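On 14 Apr 2022 the list wrote:

> Does anyone know what became of the second Fivgate logbook? My copy of the squadron notes stops in December, with the aircraft still at Werberg, and then picks up again at Zunda as if the move had happened overnight. I have 104 crew entries and can't place a good many of them. Also, is the serial 2304 a misprint?

Hello all,

What a nice question to come home to! I have been meaning to write something about the Werberg to Zunda move for ages, so please forgive me if this runs on a bit.

The second logbook does exist, or at least most of it does. It went into the Siddiqui papers with the rest of the ground crew material, and I spent a very happy couple of days with it last year (cold reading room, excellent soup next door). The cover is gone and so are the first few leaves, and I'm fairly sure that accounts for the hole in your copy. Whoever typed up the notes after the war simply skipped to the first page they could read.

As for the move, it was anything but overnight. The aircraft went across in small batches whenever the weather let them, and the fitters followed by lorry with 175 crates of spares, a fair number of which ended up at the wrong airfield. There is a lovely grumbling entry about propeller blades turning up without their bolts. The aircrew lists were kept separately during those weeks, so if your 104 entries come from the station book alone, you will find the same man at both places and sometimes at neither. 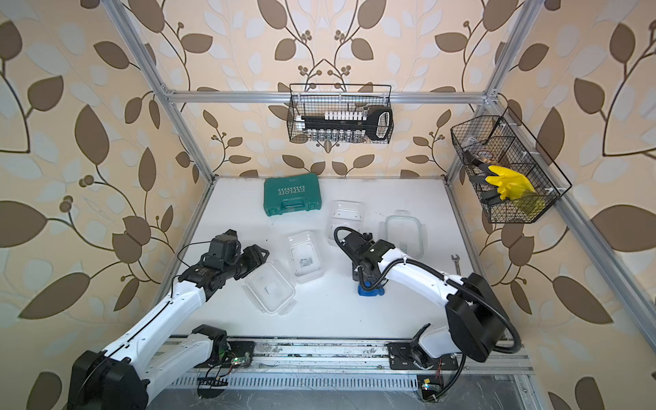

Now, 2304. I don't think it is a misprint, though I can see why you wondered. It isn't an aircraft serial at all, as far as I can tell, but an engine number that somebody wrote in the wrong column. The same figure comes up again later on, beside a note that the engine had done 300 hours and was due to come out. If you look down that column in your copy you may spot one or two others that are too long or too short to be serials.

I have my pencil notes for the whole of the Zunda section and would be glad to type them up for the list, if people don't mind waiting (my typing is not what it was). What I would dearly like in return is a look at your December pages, as mine are very faint down the right-hand side and I have had to guess at several of the landing times.

All good wishes, and do keep the questions coming!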